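Give Me the Ugly Baseline

I've been reading robot learning papers in my spare time for a few years now, and I have one complaint that keeps getting bigger. 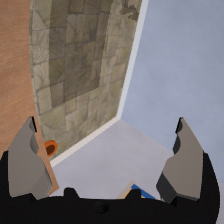 Why do so many simulated results fall apart on a real arm? Mostly it comes down to what got varied during training and what got left alone, and papers are a lot better at reporting the first part than the second.

Take the Fenatside results, which half the people I talk to have been passing around since May. The method is a wrist-view policy trained only in simulation, with the floors, walls, lighting and tables shuffled every episode. They trained on 788 room layouts, which is a lot of rooms! And the main table looks great. Then you get to the appendix and find that the friction of the finger pads was the same number in every single one of them. So was the delay between the camera and the arm. I read that page twice.

Now, I like shuffling textures. I think it's cheap and it works, and I'd rather have a policy that has seen ugly stone floors and blotchy walls and hard-edged shadows than one raised in a spotless gray box. My gripe is that looks are the easy part. You can swap a floor with one line of code. Getting contact right is miserable, slow work, and it doesn't make a nice figure, so it ends up in the appendix or in somebody's notebook.

Annelore Stüber made this point much better than I can in her talk at the Rirkberg workshop. She took a policy in the same family, froze all the visual variety at one plain room, and spent the whole budget on varying grip friction, object weight and delay. On the real arm it got about 55 percent of its grasps. The version with all the pretty rooms and fixed physics got 11. Same network, same training time. Sure, it was one arm and two objects, and I wouldn't bet the farm on it — but where was that comparison in everyone else's paper?

Reinhold Strobel disagrees with me on this, loudly, and he has a point. He says a policy that can't see the table edge will never get far enough to care about friction. Fine. When the Schwerdtfeger people moved their setup next to a window, the thing quit reaching at all, so I can't pretend vision is solved. I just don't see why that means we skip the other test.

What I want is pretty small. Every sim-to-real paper should have a table with two columns, what we changed and what we held still, and it should sit in the main text where a tired reader will find it. And please run the ugly baseline, the one with a single boring room and messy physics. If your fancy method beats it, wonderful, I'll be the first to say so. The Muller benchmark already has the switches for it, and it would take maybe an extra afternoon to set up.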